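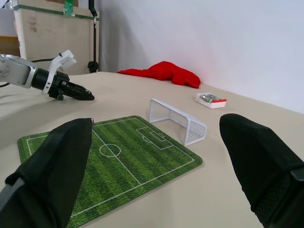

Goal set up past the far end of the field mat, open side angled toward the lower left.

How to Set Up a Tabletop Soccer Field

Posted 12/22/20 by Fiona Haldane

You need a printed field mat, a small goal with netting and a table with some space behind the mat.

1. Wipe the table and let it dry. Crumbs under the mat will throw the ball off.

2. Lay the mat down and press out any curl from the middle toward the corners. If it won't lie flat, leave it under heavy books overnight.

3. Stand the goal just past the end line, on the table and off the mat. Line it up with the penalty box - the smaller goal box inside it is a handy guide.

4. Turn the goal until the opening faces the center circle. A diagonal position is fine for practice shots from one side.

5. Put the ball on the center dot and take a few slow shots. If the goal slides, put a bit of removable putty under each post.

First player to 2 goals wins a round at our house.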